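Ralden peel-and-stick table cover, two years on

I bought the Ralden cover when we moved into the flat on Mersha Street and inherited a dining table with more rings on it than a tree. It comes on a roll, you cut it with ordinary scissors, and it took me three tries to get the first corner flat (my own fault, I was rushing). After that it went down like a dream!

So how has it held up? Pretty well. Coffee wipes off, crayon wipes off, and turmeric does not — I have a yellow patch by the window that I've just learned to put a plant on. The edges started lifting after four months, so I warmed them with a hair dryer and pressed them back and they've stayed put.

I got the plain gray.

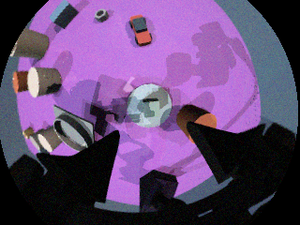
Purple tabletop with darker patches of shadow, and a round mottled piece near the middle.

Would I buy it again? Yes, though I'd get the wider roll. The narrow one leaves a seam down the center, and crumbs find it every single breakfast.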